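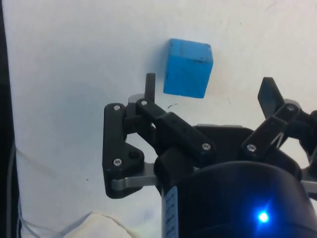
A blue cube with a few scuffs on its top face.

Against the Basket

I have a basket problem, and I suspect you do too if you have lived with small children or small objects for any length of time. My hall closet holds a stack of them, one inside the other, left over from various attempts to become a person who puts things away. Every one was bought with a plan, and most of the plans lasted until the following weekend.

So I was not the ideal audience for the Plaltham catalog, which came through the door in March and has been lying on my kitchen counter ever since. Plaltham sells what it calls a starting set: plain colored cubes, a white cloth and a shallow woven tray to keep the cubes in. The idea is that a child takes the cubes out, plays with them on the cloth, and puts them back. The catalog spends eleven pages on this. It has a section on the putting back that is longer than the section on the playing.

I should say that I like cubes. A cube is about as good as a toy gets. It sits where you leave it, it stacks, it can be a loaf of bread or a truck or a sleeping cat, and when you step on one in the dark it hurts less than most of the alternatives. I have no quarrel with red, green and blue either. A two-year-old can tell them apart across a room and so can a tired adult. My quarrel is with everything that has been piled on top of the cube: the claims, the cloth and above all the basket.

Take the cloth first. The argument for it is that a plain white background helps a child concentrate. Maybe it does. I put a white tablecloth on our dining table for two weeks to see, and what I learned is that a white tablecloth on a table used by children is a laundry commitment. It also slides. It wrinkles under the elbows, the wrinkles make little hills, and a tower of cubes built on a hill comes down. My younger one thought this was the best part. I doubt it was what the catalog had in mind, and I noticed that the instructions tell you to "smooth the cloth before each session," a sentence written by somebody who has never had a session.

Then there is the business of color. We are told that a small range of strong colors is calming, and also that it is stimulating, sometimes on the same page. A few years ago the same kind of company was telling us that strong colors were vulgar and everything a child touched ought to be the shade of oatmeal. I bought some of the oatmeal blocks. They were handsome on the shelf and my kids used them to prop up a garage made from a cereal box. Now the bright ones are back, with a whole new set of reasons attached, and I would bet on oatmeal returning before my youngest is out of elementary school.

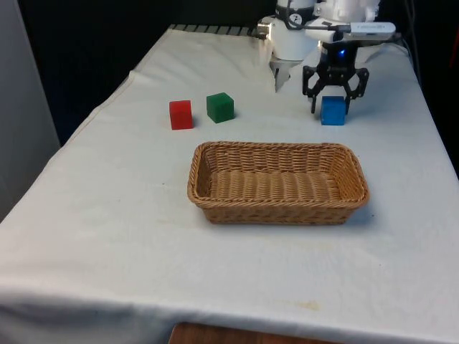 Vol. 5, No. 2

Now to the basket. It is always that kind: low, rectangular, rounded at the corners, tan, woven, with a braided rim. I can't always tell whether they are real cane or some synthetic, and having owned both I don't much care. They photograph beautifully. Put one on a white cloth with a few bright cubes sitting nearby and the whole arrangement suggests that order is one small motion away. Pick up the cube, set it in the basket, done. You can see why people want it.

But think about what a shallow basket is good at. It is good at bread. It is good at holding mail for a day or two, and at being passed around a table. As a place to keep hard objects that a child will throw in from a distance, it is close to the worst thing you could choose. The walls are low, so things bounce out. There is no lid, so you can't stack another one on top. Crumbs get down into the weave and stay there, along with sand, glitter, and whatever it is that comes out of the pockets of a preschooler. I have cleaned one with a toothbrush. A plastic shoebox goes in the sink.

Defenders of the basket will tell you the low sides are the whole point, and I will give them this much: they are half right. A child who can see what is inside a container is more likely to use what is inside it. Deep bins turn into graveyards. We had one, a canvas thing in the living room, and when I finally emptied it I found toys my children no longer recognized. An open tray with not much in it does avoid that. What I don't accept is the next step, where seeing the toy becomes wanting to put it away. Those are separate events in the life of a child. In our house they were often separated by bedtime.

The other claim is that one basket for one kind of thing teaches sorting. The cubes belong with the cubes, the cars with the cars. Kabbaj, a storage company whose newsletter I can't seem to get off of, builds its whole pitch around this and sells matching labels. I tried it. I sorted, I labeled, I was pleased with myself. What it taught my children was that sorting was something I did after they went upstairs. Cars went into the cube basket because they had been parked there. A cube went into the kitchen drawer because it was a brick of ice. None of that struck me as disorder once I had calmed down. They had a reason for where each thing was, and it was more interesting than mine.

I don't want to pretend that picking up is pointless. Floors need to be walked on. A child of three or four can learn to lift a block and set it down inside a container, and there is a real satisfaction in it at that age, the careful reach and the letting go. I have watched mine do it over and over, in and out, with no interest at all in whether the room got cleaner. That is a fine game. It should be sold as a game. The trouble starts when it's sold as character, as though a kid who drops the blue one in the tray at two will be filing taxes early at thirty.

And it is sold, at a price. The Plaltham set has a larger sibling, with a low shelf and a row of trays, listed at $1,470. I read that figure aloud to the room. You could furnish most of a child's bedroom from the secondhand place in Vostport for $700 and have a working lamp to show for it. I know the defense here as well: good materials last. Some do. But a block lasts anyway. The ones in our house have been dropped down the stairs, left out in the yard and chewed, and they have specks and scratches and dark lines on them, and they are still blocks. The price buys the look of the shelf, which is for the grown-ups, and there would be nothing wrong with that if the catalog would only say it.

For a while I thought I was just being sour, so I paid attention when I visited other people's homes. A family we know in Tatance has the entire setup, shelf and trays and cloth, and it was lovely when we arrived. The children played under the table with a roll of masking tape. At another house the blocks lived in a dented roasting pan that slid under the couch, and the kids dragged it out by the handle without being asked, mostly for the noise it made. I asked their mother whether they put the blocks away afterward. Sometimes, she said. It's about the same answer I would give, and I suspect about the same answer the Tatance house would give on a day without company.

Our own settlement goes like this. The cubes are on the table or in the pan drawer. (We copied the pan.) Before dinner, anything on the table gets moved, by whoever is hungriest, to somewhere that isn't the table. The cloth has gone back to being a tablecloth for when my in-laws visit. One basket survived the purge and it holds rolls, and another holds gloves through the winter, badly, with one finger or another always hooked over the rim.

I have kept the catalog. My daughter likes the pictures, and last week she cut out a cube and taped it to the refrigerator door, down low, next to the magnets. She says it is put away.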